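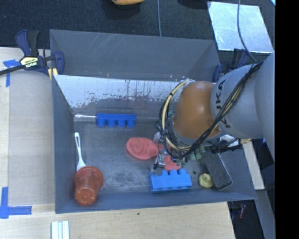 Solomiia Savchuk

Le pass annuel du parc Ravano existe en deux versions : la formule Semaine à 148 euros et la formule Intégrale à 236 euros. J'ai pris la seconde en mars et je m'en suis servie jusqu'en décembre, le plus souvent avec mes deux enfants, qui ont chacun le leur.

L'inscription se fait en ligne, la carte se retire au guichet de l'entrée nord. Il faut une pièce d'identité et la photo est prise sur place. Comptez une bonne attente si vous arrivez à l'ouverture. Vers 14 heures, je suis passée tout de suite.

La formule Intégrale donne accès au parc tous les jours, au parking et aux concerts d'été de la scène Barbosa. Les places assises y sont réservées aux détenteurs du pass jusqu'à une demi-heure avant le début. Après, elles sont ouvertes à tout le monde. Le son est correct dans les dix premiers rangs, nettement moins bon sur les côtés, où l'on entend surtout la musique du manège voisin. Les concerts durent 50 minutes, sans entracte.

Côté attractions, le pass ne fait pas gagner de temps. La file prioritaire reste payante, y compris pour Conham, la zone ouverte cette année autour d'un grand huit familial et d'un parcours aquatique. Le grand huit est bien conçu, assez doux pour un enfant de sept ans. Le parcours aquatique a été fermé lors de trois de mes visites et l'application ne l'indiquait pas.

La réduction sur la restauration est de 10 %. Elle ne s'applique ni aux boissons seules ni aux stands de glaces. À la boutique, elle vaut aussi sur les articles déjà soldés, ce que le personnel de caisse oublie parfois.

L'application Andton, obligatoire pour réserver les spectacles, est le point faible. Elle déconnecte souvent et redemande le numéro de carte complet. Gardez-le en photo sur le téléphone.

Le même accès avec file prioritaire coûte 293 euros. Pour une famille qui vient en plein mois d'août, la différence peut se justifier. Pour nous, qui venons surtout au printemps et à l'automne, non. Je renouvellerai en formule Semaine, sans les concerts.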